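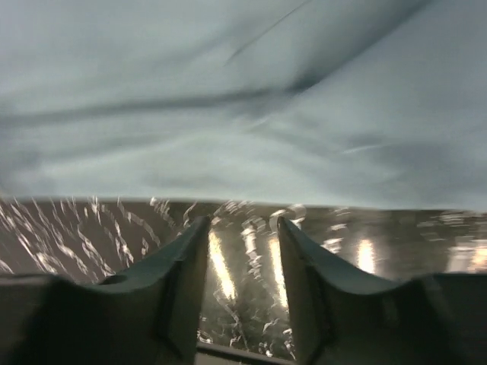

Pale blue-gray fabric during the folding work, Lekport

Enley Garment Reuse Program
Progress report to the Yoon Fund, period ending November
Submitted by Margarida Antunes, Program Manager

1. Summary
The Program received 1,094 garments during the period and sorted all of them at the Lekport site. T-shirts remain the largest group. Washing and sorting are on schedule. Folding fell behind in the first half of the period and has since recovered, although the stock of folded shirts is still 200 short of the level set in the grant agreement.

2. Folding standard
Partner shelters asked that shirts arrive in one size of fold so that they can be shelved without further handling. A written standard was prepared by Floarea Pop and adopted in full. The shirt is laid flat, the sleeves are turned inward across the body, and the body is then folded from the hem toward the collar. Soft jersey has given the most trouble — it slides and creases at the shoulder — and is now folded in a separate batch.

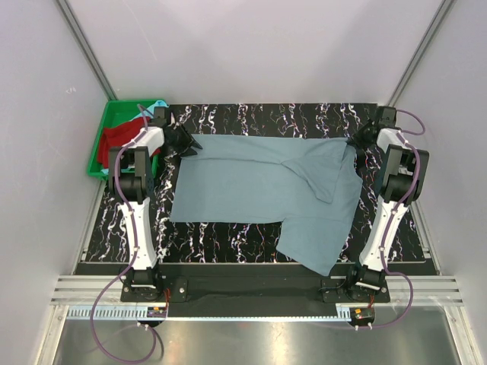
Does the standard apply to children's shirts?
Children's sizes follow the same steps with one fewer fold in the body, and they are packed separately.

3. Deliveries
Two deliveries were made to the Endemon shelter and were accepted without returns. Imtiaz Sarkar has agreed a fixed morning time with the shelter for the remaining deliveries. Delivery costs are within budget.

4. Matters outstanding
Five cartons of mixed knitwear have not been graded. The Program requests the Fund's approval to move the unspent part of the laundry budget line to shelving — the present shelves do not hold a full delivery. A revised budget, prepared by Eun-ji Heo, is attached as Annex B.

5. Next period
The Program will clear the shortfall in folded shirts, complete the grading of knitwear, and provide the Fund with written comments from the shelter on the new fold. Questions on this report may be addressed to Ms. Antunes at the Lekport office.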